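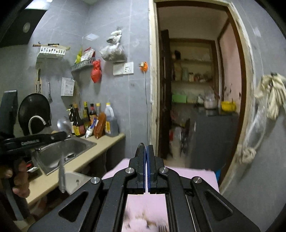 FOR IMMEDIATE RELEASE

Zekamo Opens Its Doors for an Afternoon of Kitchen Chores and Hand-Held Grippers

Felldale – Zekamo will hold its winter open day at the Urnell house on Saturday, November 25, 2023, and everyone in town is warmly invited to come in, take off their coats and find out how much work goes into teaching a robot to tidy up after supper. Doors open at 11 in the morning and close at 4 in the afternoon. Admission is free, and there will be soup.

For those who have walked past the house and wondered what goes on inside, the short answer is housework. The longer answer is that our team members spend their days doing ordinary kitchen jobs with grippers they hold in their own hands, and those jobs are recorded so that a robot arm can later learn from them. We sort cutlery, we move things between the table and the sink, we put spoons where spoons belong, and then we take them out and do it all over again. It is slower than you would think and a good deal more fun than it sounds!

Visitors will be able to watch the team at work in the kitchen and then try a gripper for themselves. "People come in expecting something very grand, and then we hand them a gripper and ask them to pick up a fork," said Delia Henríquez, who leads the Urnell project for Zekamo. "After a minute they are completely quiet, with their tongues between their teeth, and after five minutes we have trouble getting the gripper back. I love that part of the day. My own mother stayed for an hour last February and told me I was holding it wrong."
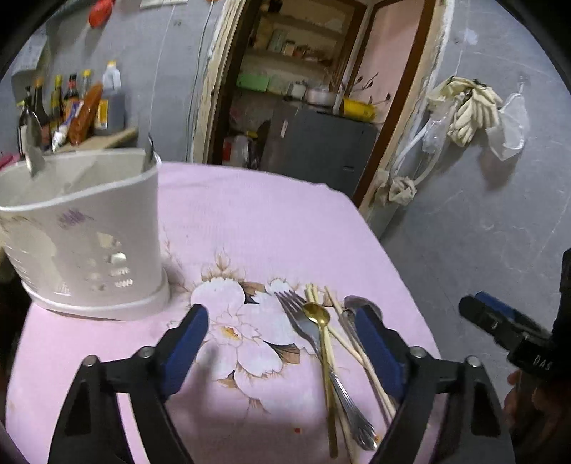 Cutlery is the favorite task, and it will be the main one on the day. A fork lying flat on a tablecloth gives a gripper very little to hold on to, and chopsticks like to roll away from you or come up two at a time. Small spoons have their own ideas. The team has recorded 352 cutlery sessions since moving into the house, and the people who have done the most of them still say they get caught out by a thin handle now and then.

Ronja Nyberg, who came to Zekamo from our partner workshop in Grønli, will give a short talk at the top of every hour. She will explain how the recordings are checked, what makes a good one, and why a clumsy try can be as useful to the team as a smooth one. Ronja is happy to take questions of any kind, and she has asked us to say that this includes questions from grandparents, from people who don't care for robots, and from anyone who simply wants to know how the soup was made.

"We wanted to work in a real kitchen, with bottles and bags and a sink that gets used," said Nyberg. "A bare table in a lab is easy to work at, but very few of us cook on one. The robot has to learn that a kitchen is full of things, and that most of them are there for a good reason."

Because the kitchen is small – it is a house, after all – visitors will go in with a guide in groups of 7 at most, and each group will have its turn at the table. There may be a little wait at busy times, and the front room will be open with chairs, hot drinks and a table of old kitchen gadgets for children to play with. Children under 11 are very welcome and should bring a grown-up along. There is one step at the front door, and we will gladly put down a ramp for anyone who would like it.

No booking is needed for single visitors or families. Schools and clubs that would like to come as a group are asked to let the Felldale office know ahead of time, so that we can set aside a turn for them and make enough soup. Members of the press are welcome all day and may speak with Delia Henríquez or Ronja Nyberg between the talks.

About Zekamo

Zekamo is based in Felldale and records everyday household work for use in training robots. The company runs the Urnell house together with its partner workshop in Grønli.

Press contact: Delia Henríquez, Zekamo, Felldale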